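Mounting boards for a creative pitch, the home way
Posted by Clementina Azevedo, 19 November 2023

I still do my campaign boards by hand. Clients get the PDF as well, but put a proper board on the table and people pick it up and start arguing over the headline, and that's half the job done! I made the whole set for the Kamel pitch at home and learnt most of these the hard way.

Print everything first and leave it overnight under something heavy. Inkjet paper curls if you glue it the same evening, and a curled poster makes even a good line look sad.

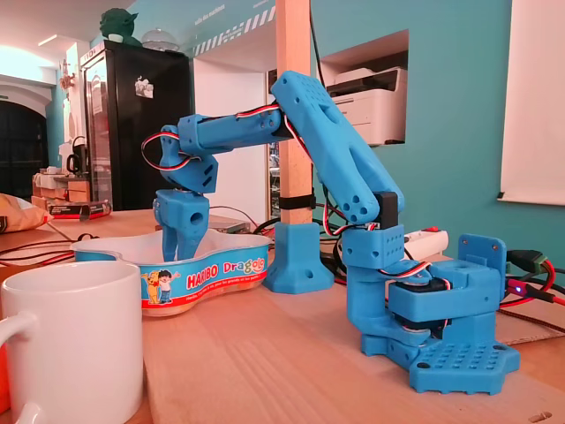
Spray glue goes on the board, never on the print. One thin coat, wait until it's tacky, then lay the print down from the top edge and smooth as you go with a clean, dry tea towel (not a fluffy one – I lost a lovely black background to fluff). Open a window. Open two.

For cutting, change the blade far more often than you think. I get through 18 on a big pitch and I don't feel bad about it. Three light passes against a steel ruler, standing up, and keep your other hand behind the blade.

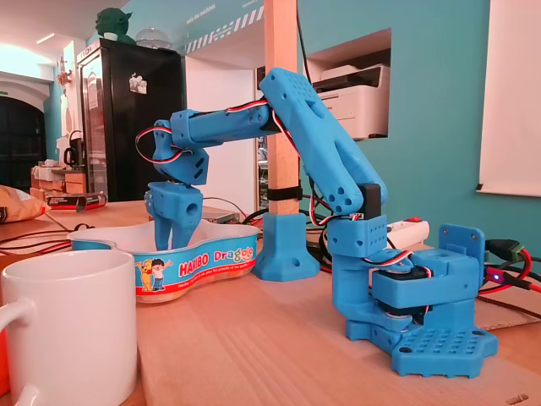
Blue printed arm with its gripper down in the Haribo Dragolo.

If you get a bubble, prick it with a pin and press it flat through baking paper. For a grubby corner, a soft white rubber will lift most marks off matt stock. Gloss won't forgive you, so wear cotton gloves or just print matt.

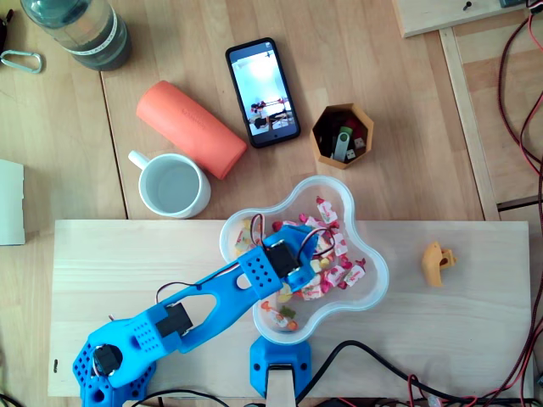

Black edges next. Run a marker along the cut side of the foam board, tilted slightly backwards so it can't bleed on to the front. It takes ten minutes and the whole set looks dearer.

Number the backs in pencil, in the order you'll present them. I mixed up the Zuveo boards last February and showed the ending before the idea.
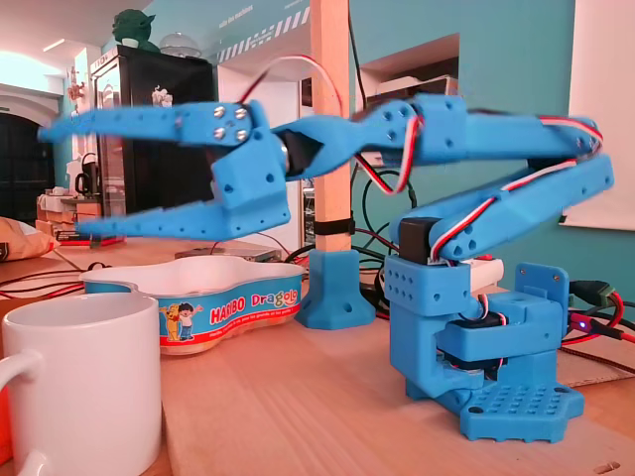

STORING AND CARRYING

Stack boards face to face with baking paper in between, then tape a spare board on each side – low-tack tape, please. Keep them flat under the bed and well away from the radiator. On the train I use an old portfolio case with a bath towel down one side, and I've not had a dented corner yet.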